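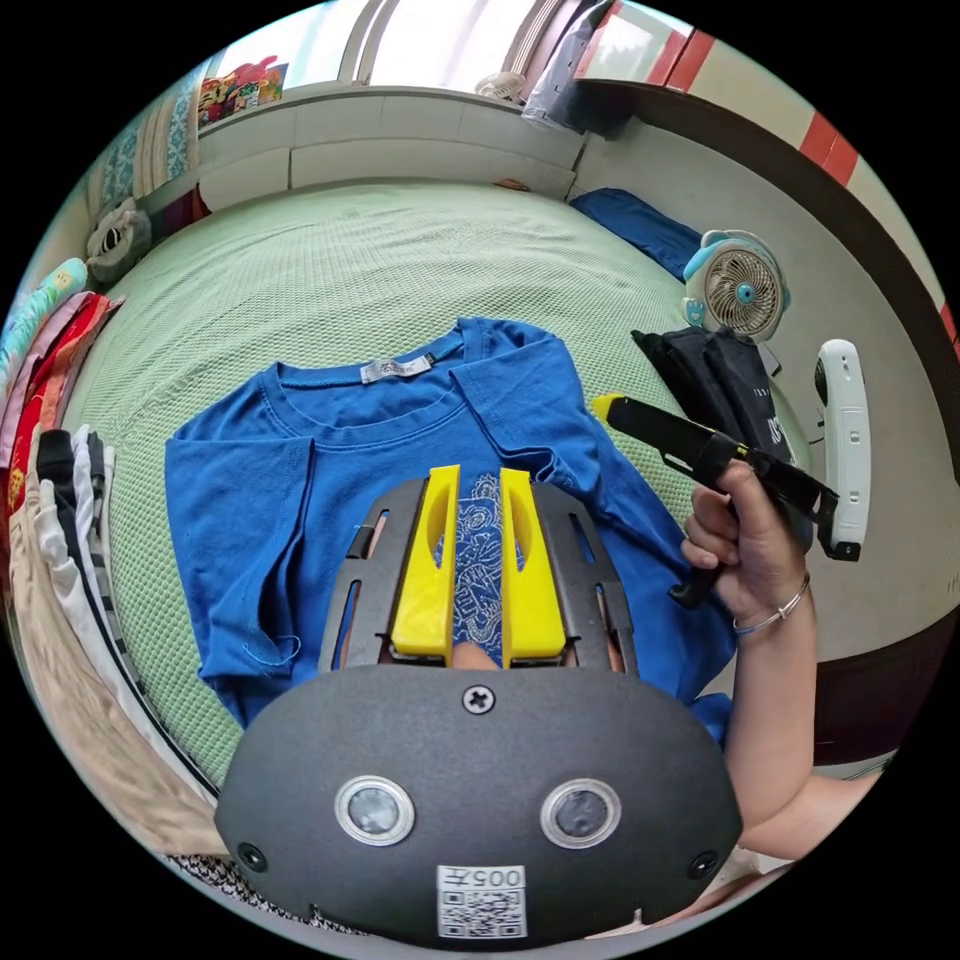
Week 7: Folding T-shirts on a bed

I always teach this one on a bedspread, because that's where most of us end up doing it at home. Tables are lovely if you've got one free. I haven't.

Spread the shirt out flat and smooth it from the collar down. A crew neck is easiest to start with, as the little label at the back gives you your middle. Bring one sleeve in first, then the other – my blue one up there has its left sleeve in already. Don't fuss over loose threads at the hem, you can snip those on Saturday when you do the mending sheet!

Next, fold each side in so you've got a long strip about 18 cm wide, then fold up from the bottom in two goes. Subbarao Chettiar, who took this class before me, liked three goes. His piles were neater than mine, I'll admit, but they took ages.

Stack as you go along the side of the bed and keep the middle clear for the next one.

For next time: bring 2 T-shirts and something awkward with a hood. We start on the Ason fold, pages 110 onwards in the Tanov booklet.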